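Print this page
E-mail this article

3. Gathering the examples

3.1 Rooms and operators

All the examples used in this paper were gathered by people guiding an arm by hand controller, in two places: the test kitchen at Brendlow and a pair of furnished rooms at Dhillon. We chose furnished rooms over a bench because an earlier set, gathered in February against a single grey backdrop, gave a policy that failed as soon as the backdrop was taken away. Walls, door frames and daylight from one side were left as they were. Operators were told to leave the blinds alone.

Ten operators took part. Each had an hour of practice, which was thrown away, and then worked in sittings of 20 attempts with a break between sittings. Nneka Uzor wrote the operator instructions and sat in on the first sitting of every operator.

3.2 Glassware

Clear glass made up the hardest part of the set. The outline of a tumbler against a pale wall is often no more than a bright line at the rim, and the depth readings through the side of the glass are of little use. We therefore relied on colour pictures from the wrist camera (Figure 3), which keeps the fingers and whatever they hold in view at short range. The gripper's own body takes up a good share of each picture. We tried masking it out and found that the policy did worse, so the pictures were used whole.

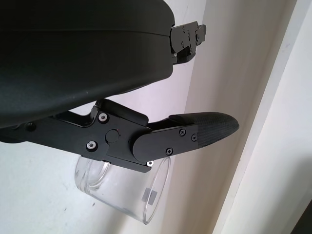
Figure 3. Wrist camera view with a clear glass cup held at the rim. The cup is tilted, with its mouth towards the right.

Operators were free to pick their own grasp. Most took hold of the rim, and a few preferred to close the fingers across the body of the glass. Both kinds were kept. We did not ask for a fixed tilt either — a rule of that sort would have made the set tidier and the policy more brittle. Labels and stickers were left on the glasses.

3.3 Sorting and labelling

Each attempt was saved with the wrist pictures, the joint readings and the opening of the fingers, all on one clock. The Tellamis recorder wrote these to disk as they came in, and the Nirura tool was used afterwards to mark the start of the approach, the moment of contact and the release. Two people marked every attempt. Where their contact times differed by more than 10 frames, a third person looked at it and chose.

In all, 904 attempts were saved. Of these, 479 involved glass. An attempt was dropped only if the recording had a gap in it or if the operator had pressed the stop button. Slips and second tries stayed in, marked as such, and Section 5 compares training with and without them.

We made no effort to balance the set by operator. Some people were quicker than others and so gave more attempts in the same time, and their habits will carry more weight in what the policy learns. The operator code is stored with each attempt for anyone who wishes to correct for this.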